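Bench notebook – Skalgate shed, Tuesday, evening session

Simulator first, real arm after. Crate-and-bottle job, top view, gripper closed on the near bottle.

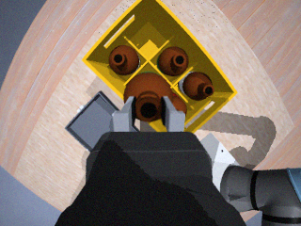

Where I've got to

Kettle on, heater on, and a good long evening of it. I rebuilt the crate model from scratch because the old dividers were so thick that the fingers clipped them on every approach – the new ones cross cleanly and leave four proper compartments. I'm really pleased with how it looks from overhead! The grip is on the neck now, one finger either side, and I much prefer that to my first idea of coming down over the shoulder.

The bottle in the right-hand compartment is lying over with its neck toward the lower right, and I haven't written anything for that yet. Kaltik (my name for the planner script, for anyone new to this book) still assumes every neck points at the ceiling. I'll leave it until the upright ones behave.

Settings, before I forget them again: approach height 204 mm above the tabletop, run saved as 711. Please don't overwrite 711, I want to compare against it. The Fairweather branch has the old crate if somebody needs it.

Still to do

– soften the arm's shadow, it muddles the edge finder to the right of the crate
– try two slower closing speeds
– print new finger pads for the real gripper (the Studness filament is on the top shelf, behind the paint)
– sweep up, the bench is a disgrace

Skalgate shared workshop notebook | Contact: leave a note in the tray by the door | Back to top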